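Guvgate Pickup Assistant — Fault FAQ

Arm stall and late hand release (fault code 12)

Which units are affected?
Guvgate units running the July control package with Kania wrist drives. Units fitted with Bimero drives use a different brake circuit and do not show the fault.

What happens during the fault?
The arms extend toward an object on the floor, stop short of it and hold position. The hands stay powered. The unit reports "ready" on the panel while the arm controller is waiting for a position update that has timed out. If a person then moves inside the reach area, the stop zone may not trigger for up to 600 milliseconds.

How long should the delay be?
The stop zone is specified to react well inside that time. Any delay you can see with the naked eye is too long and should be reported.

What is the cause?
The timeout counter is shared between the arm controller and the person detector. When the arm controller stalls, the detector waits its turn. Low objects make this more likely — the unit has to look down and reach down at once, and both tasks draw on the same counter.

Has anyone been hurt?
No injuries have been reported. At the El Ouafi site a hand closed late and pinched a shoe strap. The hand opened when the stop button was pressed.

Can I keep using the unit?
Yes, at reduced speed, with floor pickup turned off. Set the reach limit to 1000 mm and keep a trained person at the stop button.

What counts as the reach area?
Any floor the open hands can get to, including the space around a person's feet. A person bending down to fix a trouser leg, with loops of rope on the floor around him, is inside it.
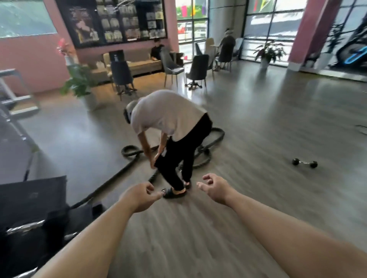
Chaimae Ramadan writes that her unit cleared the code by itself after a restart and asks whether the check can be skipped. It cannot. A restart resets the counter but leaves the shared timeout in place, and the code will return.

How do I clear the fault?
Press stop, wait for the arms to lower, switch off at the rear panel and leave the unit off for 6 minutes. Restart with the floor clear. Do not push the arms down by hand — the wrist brakes stay locked until power is removed.

When will a fix be available?
A package with separate counters is in testing. Save the fault log before installing it, as the installer erases old entries.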